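**Kalkrand in Kunststoffbechern geht nicht mehr weg**

**Ramiro Cabello**
Wir haben hier sehr hartes Wasser. In den Plastikbechern bleibt ein grauer Belag, Spülmittel bringt nichts. Was nehmt ihr?

**Oranuch Sitthichai**
Zitronensäure, ein Teelöffel auf 250 ml, und nur mit kaltem Wasser ansetzen. 70 Minuten stehen lassen, dann mit einer weichen Bürste nachgehen. Keine Scheuermilch — die macht den Kunststoff matt, und dann setzt sich der Kalk noch schneller fest.

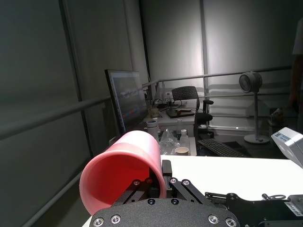

*Rosa Kunststoffbecher, innen leuchtet er rot*

**jolley51**
Essig geht auch. Riecht halt. Bei Rändern am Boden einfach zweimal machen.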